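# Four-cell egg cartons on shared work surfaces

**Evness Shared Kitchens > Members' Forum > Storage and Surfaces**
*Thread 1088*

---

**drusance_kitchens**

Members are asked to comment on the use of the small plastic egg cartons at the shared work surfaces. The present guidance, adopted in January, permits eggs to be brought to the surface in their carton and left there while preparation is under way. It does not state whether the lid should be open or closed, or which cells should be emptied first.

We ask for views on both points before the guidance is reissued. For reference, an open carton on the brown paper covering, with three brown eggs in it and the near right cell empty:
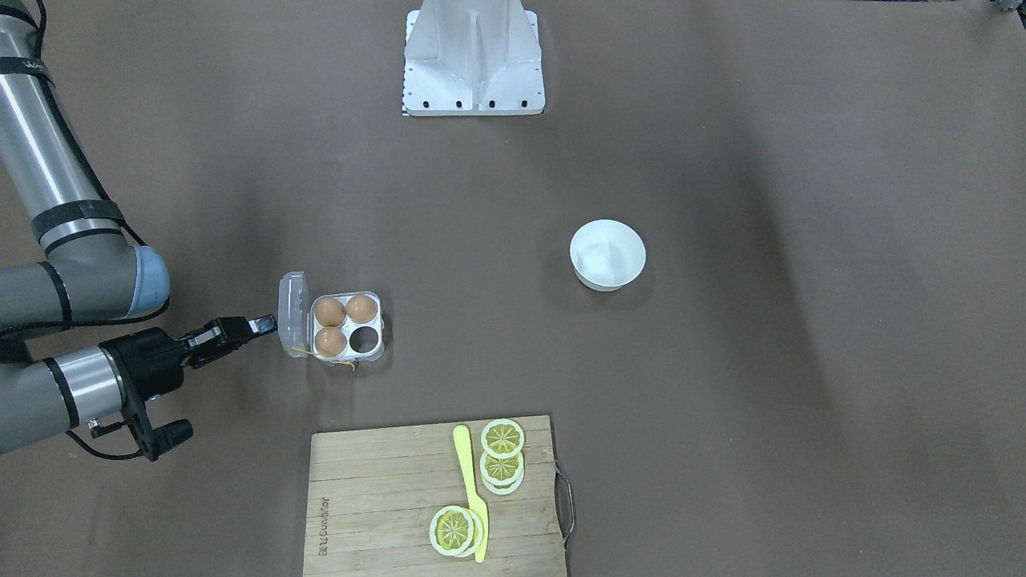
How long may a carton of refrigerated eggs remain at the work surface?

Two hours is the limit in total, counting all the time the carton has spent out of the refrigerator that day.

---

**Disari_Stores**

Thank you for opening this matter. Our position is that the lid should be closed whenever no egg is being taken out. The four-cell carton is light, and with the lid standing up it is easily caught by a sleeve. We have lost eggs in this way at our own site.

With regard to the cells, we see no need for a rule. Four eggs is a small enough quantity that any order of removal will do.

---

**betancur.prep**

We respectfully disagree with the previous post on the first point. Repeated opening and closing of a hinged plastic lid moves the carton across the paper each time, and the hinge on this type is thin. Our staff open the lid once, fold it fully back and leave it until the last egg is used. Breakage has been lower under this practice than it was before.

We would also ask that the guidance say something about empty shells. At present some members return them to the carton, and others place them on the cutting board. Neither should be allowed. A bowl kept for the purpose is sufficient.

---

**drusance_kitchens**

The point about shells is accepted and will be included.

On the lid, could betancur.prep confirm whether the practice described applies to the large trays as well, or only to the small cartons?

---

**betancur.prep**

Only to the small cartons. The large trays we use have no lid.

---

**Evness_Housekeeping**

The paper covering deserves separate mention. Brown paper is suitable for dry work and for setting down cartons. It is not suitable under cracked eggs. Raw egg soaks into it, and a member who wipes the top of the paper may believe that the surface has been cleaned when it has not.

Under section 151 of the house rules, any paper that has been in contact with raw egg is to be lifted, folded inward and placed in the lidded bin. The surface is then washed with warm water and detergent, rinsed, sanitized and left to air dry before new paper is laid. Paper should be taped at the corners only, so that it can be lifted in one piece.

---

**Disari_Stores**

We support this, with one reservation. Air drying takes longer than the change-over period allows at busy times. Would a clean disposable towel be acceptable?

---

**Evness_Housekeeping**

A disposable towel may be used for drying after the rinse. The sanitizer must still be left on for the full period given on its label, and drying with a towel before that period has ended defeats the purpose.

Members should also take care when inspecting plain gray surfaces. A shadow on a matte gray finish may be taken for a wet patch or a stain, and we have received cleaning requests that were closed as soon as a lamp was moved. Please look at the surface from a second angle before filing a request. 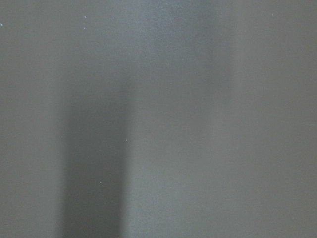
*Matte gray surface at close range, with a shadow left of center.*

---

**betancur.prep**

We agree as to shadows, although we would not wish members to be discouraged from reporting. A request that proves unnecessary costs a few minutes. Egg residue left under a fresh sheet of paper costs considerably more, and it is hard to find until it begins to smell.

May we propose that the wording be "check from a second angle and, if in doubt, report"?

---

**Evness_Housekeeping**

That wording is acceptable to us.

---

**drusance_kitchens**

The following will go into the draft:

- Cartons may stand at the work surface within the two-hour limit.
- Shells go into a separate bowl and are never returned to the carton.
- Paper touched by raw egg is removed before the surface is washed.
- Doubtful marks are checked from a second angle and, if in doubt, reported.

The lid question remains open. Disari_Stores and betancur.prep are invited to submit one paragraph each, and both will be circulated with the draft.

---

**Disari_Stores**

Our paragraph will be submitted by noon tomorrow. We maintain that a closed lid is the safer arrangement where the surface is shared by more than one person, and we would be content for members working alone to leave it open.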